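Wednesday, late

Got in at 8:30 and the room was still cold from the weekend setting on the heat, which Pulbridge keeps promising to fix. Logged on, checked both arms homed properly, restarted the left one because it came up with the joint offset from Monday. Second time this month. I wrote it in the fault sheet again.

The job this week is the coffee task. I sit at the station with a controller in each hand and the arms do what my hands do, and every run gets saved. The order wants 1000 good runs by the end of June. I started today at 214. By "good" they mean cup placed, capsule in, lid shut, button pressed, no drops and no long pauses where the person driving forgets what comes next. I have thrown out plenty of mine for the pauses.

First hour was all cup. Left arm picks up the glass and takes it over to the drip tray. It sounds like the easy half and I still find it the harder one. The glass is clear, so through the headset I lose the near wall of it and have to go by the rim. I have started coming in low with the fingers already level, then closing slowly, and stopping as soon as the glass shifts at all. If I squeeze until it feels safe I have squeezed too much — there is no feel in the controllers, so "feels safe" is only me gripping harder with my own hand.
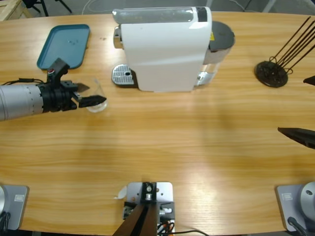
The new instructions from the Olvera office came through at ten. They want the starting spot of the glass changed every run, a hand's width or so each time, and they want the approach to vary too. Last week they wanted everything the same. I can see the point of it. If the glass always starts in one place, the policy learns the place and never looks at the glass. But it means I can't get into a rhythm, and the rhythm was what was getting me through the afternoons.

So I moved it around. Close to me, far from me, out toward the left base, up near the teal tray. The spots near the base are bad. The elbow has to fold up so tight that it slows down by itself, and then my hand is ahead of the arm and I have to wait for it to catch up. I scrapped four of those before I learned to wait at the start instead of in the middle.

Lunch at the desk. Leftover rice. Called the dentist back and got put on hold, then hung up when it was time to start again. Have to do that tomorrow.

Afternoon was the right arm and the capsules. The pointed finger on the gripper is good for getting in behind a capsule, but only if the wrist is rolled over a little first. I do that roll without thinking when I use my own hand, and it took me most of last week to notice that I wasn't doing it with the arm. Once I started rolling the wrist before I came down, instead of on the way down, my misses dropped a lot. I added a line on it to the notes for whoever drives after me.

The other thing I worked out is where to stop and look. Before each grab I hover for a beat with the fingers open. It is short enough that they don't mark it as a pause, and it gives me time to check how the capsule is sitting. If it has tipped, I go in from the far side. The Ralesik trainer told us in the first week never to correct a bad grab halfway through, just back out and go again, and that the recovery is worth keeping. I didn't believe it then. Now I think the runs where I back out and try again are probably the most useful ones I make, and I have asked if they can be tagged separately. No answer yet.
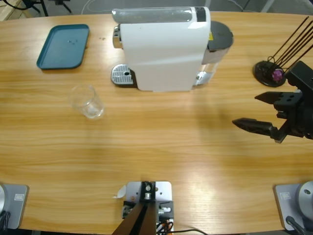 Notes for tomorrow

Ask about the 2 runs that show up in the log with no video. I remember both of them and both were clean, so I would like them counted.

Glass needs a wipe before the first run. My own fingerprints from moving it around were starting to show up in the headset.

Try doing the capsule first and the cup second. The sheet doesn't say which order. If either is allowed I would like half of mine to go the other way.

Lower the chair. My right shoulder is sore from holding the controller up while the lid closes — same as last Thursday, and I only remembered why when I stood up to go home.

Find out if the Pirngate people are really getting the second station. If they are, the total goes up to 2000 between us, and they will need someone to show them the wrist thing. I don't mind doing it, but I'd want it on the schedule and not squeezed in over lunch.

Left at 5:40. Missed the bus and walked as far as the bridge before the next one came. Hands still felt like they were holding something. Soup for dinner, and bed early if the upstairs neighbors allow it.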